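Workshop Notebook, Pralska Bench Group
Entry: June 15, 2022
Subject: Open day, kitchen-task bench, notes from the demonstration

Doors opened to visitors in the morning. Groups came through from the Kemville side entrance and passed the Wokley display before reaching us. Badge scanner at the gate gave 613 for the whole building. No separate figure is kept for our bench.

The bench was set up as agreed in the April planning entry. Arms at the far edge, covering pulled flat, floor cables kept away from the visitor side. The homing routine was run before the first group. The left arm homed without comment. The right arm gave a joint warning on the first attempt and cleared on the second. The warning is entered in the fault log under 810 and should be reviewed before the next public session.

The task for the day was the lemon drink sequence: handle the bottle and the cup, check a weight on the scale, and move the slices from the board. Visitors were invited to stand behind the tape and to ask questions between runs. The scale was included at the request of the Wróbel team, who wish to compare the force readings at the wrist with an independent weight. Their comparison sheet is in the shared folder and has not yet been filled in for the afternoon.

The bench rules for liquids apply to demonstrations as they do to ordinary work. Water only, small amounts, and a dry cloth within reach of the operator. Spills on the covering are to be wiped between runs. The scale platform is to be dried before each zeroing, as a wet platform shifts the reading and the error then carries through the whole sheet.

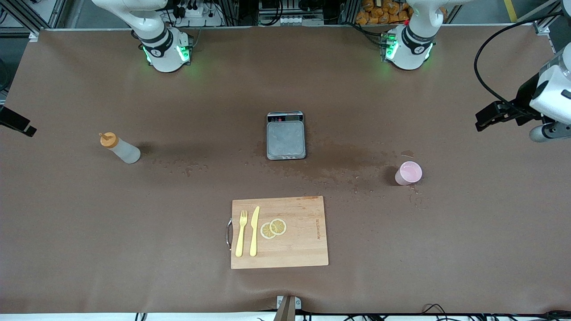 Can the arms be run by one operator during a public session?
One operator can run them, but the bench rule requires a second person at the stop button whenever visitors are present. The rule was kept all day.

Other points raised by visitors, recorded for the outreach file: how long an operator needs to train before working with both arms, whether the plastic cutlery is harder to pick up than metal, and whether the same bench could be used for sewing or packing. The first was answered from the training record. The second has not been tested here and was answered accordingly. The third was referred to the Wokley display.

Observations for the bench group:

Droplets reached well beyond the scale, across the covering toward the pink cup. A shallow tray under the scale would contain them. The tray must be low enough to leave the gripper clearance unchanged — to be measured before anything is ordered.

Lemon slices laid so that they overlap are a poor starting position for a timed run. For the next session, place them apart on the board and mark the positions in pencil on the setup sheet.

The bottle was tried both standing and on its side. Both starting positions should be listed in the task sheet, with separate entries for results.

The session counter stood at 3,135 at close. Recordings have been copied to the group drive. The local copies are to be kept until the transfer has been checked.

Outstanding:
Review fault 810, right arm.
Tray for scale, measure clearance.
Wróbel comparison sheet, afternoon rows.
Replace covering if the fold near the front edge does not lie flat overnight.
Return 2 visitor barriers to the Kemville store.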